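Print this page | E-mail this article

4.2 Where shared kitchenware ends up
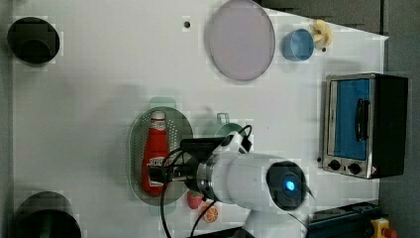

Figure 3. Tabletop with kitchen objects, including a pale lavender-pink plate, seen from directly above.

Homa Asadi said she had stopped looking for the right shelf years ago and put things back wherever there was room. Her remark came early in the interviews at Drendon, and versions of it came up in most of those that followed. Residents did not describe themselves as untidy. They described a kitchen in which the proper place for a plate or a canister was a matter of opinion.

The two buildings differ in how storage was set out. At Arner, each household was given a labelled cupboard on moving in, and the shared items were kept on open shelving beside the stove. At Drendon there were no labels, and cupboards were taken up by whoever arrived first. We expected more disputes at Drendon. The diaries showed the opposite. Arner residents wrote more often about items in the wrong cupboard, and they wrote about them at greater length, sometimes returning to the same missing lid over several entries.

One reading is that labels give people a rule to be annoyed about. Frauke Hamann put it differently in her comments on an earlier draft: the labels at Arner were drawn up before anyone had cooked there, and the households that complained most were the ones furthest from the sink. We think both accounts fit the diaries — the coding scheme in Section 3 does not let us separate them.

Plates and bowls moved further than any other category. They were carried to bedrooms, balconies and the laundry, and came back in batches, usually on the evening before a building inspection. Cooking pots stayed close to the stove in both buildings. Storage canisters hardly moved at all, but their contents changed, and several residents reported opening one for flour and finding rice. Colour helped here. Where a piece stood out from the rest of the set, residents could usually name the household that had brought it, even after that household had left.

Cost played a small part. Replacement budgets were set at $800 a year in each building, and neither spent the full amount. Residents at Arner bought their own favourites and kept them in their rooms, which eased the pressure on the shared shelves but also thinned them out. This behaviour is taken up again in Section 5, with the Odano interviews.

Contact the authors | Copyright retained by the authors | Back to top

This site uses cookies to remember your reading preferences. Accept | Manage settings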